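Reading my own water meter

20 Feb 2024

The January bill from Nalurent came to nearly twice what we usually pay, so I spent part of this month learning how our water gets to the house and how it gets counted. I should have done it years ago.

We live at the top end of Lightfoot, on the hill side. Our water comes from the Bridov reservoir, goes through the treatment works, and is pumped up to the tank behind the school. From there it runs down to us by gravity. The houses on the flat get it straight off the main, which explains why their pressure is better than ours in the morning and why ours holds up longer when the pumps are off.

The bill said our last reading was 1,183 and the one before that was 1,046. Both are in units of a hundred cubic feet, or so I thought. They are not. Nalurent changed our meter two summers ago and the new one counts in cubic meters. The bill has a line in small print at the bottom of page 2 that says so. I had been comparing the new bills with the old ones and getting nonsense.

Next I went out to look at the meter. Ours is in a box by the sidewalk with a heavy lid. I needed a long screwdriver to lift it. The box was half full of leaves and mud, and I had to scoop that out with an old yogurt tub before I could see the dial. The number on it was lower than the one on the bill. I wrote it down, shut the lid, and went back in to find the paperwork.

It was an estimated reading. There is a small letter E next to the figure, and the key to the letters is on the back. The meter reader had not been able to open the box, so the office worked out a number from the same period last year, when we had a toilet that ran all night for most of the winter. We fixed the toilet in spring. The estimate did not know that.

I called Nalurent and was on hold for a long time. The person who picked up was polite and asked for a photo of the dial and the serial number on the lid. I sent both. They are going to issue a corrected bill, and the difference comes off the next one. No refund, only a credit. That is fine with me, though I can see it being a problem for someone who had to pay the full amount on time.

While I had the lid off I did the leak test as well. You shut off everything in the house, write down the reading, wait a couple of hours without using any water, and read it again. Mine moved a little. Not much, but it moved. I tried again with the valve to the garden line closed and it stayed still, so the leak is somewhere between the valve and the outside tap. The ground by the fence has been soft all winter and I had put that down to rain.

I bought a repair coupling made by Vusance at the hardware store. It slides over the split and tightens with two bolts. I have not put it on yet. The ground is too wet to dig and I would like to do it once, in daylight, with dry hands. Until then the garden line stays closed and I fill the watering can in the kitchen.

A few notes for anyone else on the hill. Clear out your meter box before the reader is due – the dates are on the Nalurent website under your account. Look for the E on your bill. Take your own reading on the first of the month and keep it somewhere. I have mine on a sheet of paper inside the cupboard where the mugs are.

I also asked about the pressure while I was on the phone. They said the pump at the Lightfoot station is due for work this year but could not give me a month. I will post again when the corrected bill shows up or when I have dug up the garden, whichever comes first.
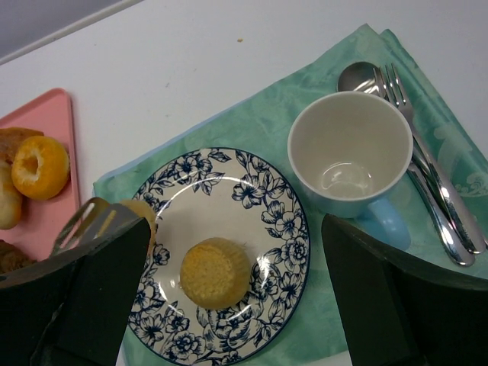 Marlow: We had the E on ours too, down on the flat, and I never knew what it stood for. Went out and read the dial after seeing your post and we have been under-estimated, so now I owe them money. Did they ask you for the serial number on the lid or the one on the meter itself? Mine are different.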